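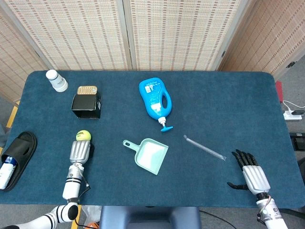 Gion Kofler asked whether we should be scoring a grasp as good if the object only stays up while the wrist is level. My answer for now is no, and the log sheet has been changed to match.

Lab > Student Projects > Two-Arm Tabletop > Notebook

2 May 2018 - Octavio Gallardo
2 min read

Work on the ball hold. The tennis ball on the left hand is still the reference object for the club demo. With the fingers curled it can sit on top of them, and the old sheet would pass that. New rule: close, lift, tilt the wrist both ways, hold. If the ball leaves the hand at any point the trial is a fail, and the reason goes in the last column in words, no codes.

Trial count for the Orellana controller stands at 171 under the old rule. I am keeping those rows but moving them to a separate tab. Please do not merge them with the new ones.

Grip threshold. Left hand motor current cutoff was set at 1,000 in the config and 1,009 in the startup script. The script wins, so every run since January used 1,009. Difference is probably too small to matter but both files now say 1,000. Flumard (the config loader) gives no warning when a value is overridden. Added a print statement.

Right hand. Approach to thin objects is the weak part. The wrapped straw is the worst case on the table: low, narrow, and clear, so the depth image is poor there. Gion wants to come in with the fingers spread and the thumb well out, then close the thumb last. I would rather close thumb and index together - less sliding in simulation - but have no hardware numbers to back that. We will do both and compare.

Table layout. Keep the clutter as it is: dustpan, blue pump bottle, black box with the tin on it, small white bottle, sandal. Students on the Palell team have been tidying between runs, which makes the segmentation look better than it is. Objects get moved by the arms only, or by the random layout sheet.

Skustolis planner: still refuses poses with the two wrists close together over the middle of the felt. Margin is set too wide. Did not touch it today, want a second person at the stop button first.

To do
- rerun ball hold, left hand, new rule
- straw, both closing orders, same start pose
- ask Gion for his wrist tilt limits
- more than 2 people need to know how to home the right arm - write the steps down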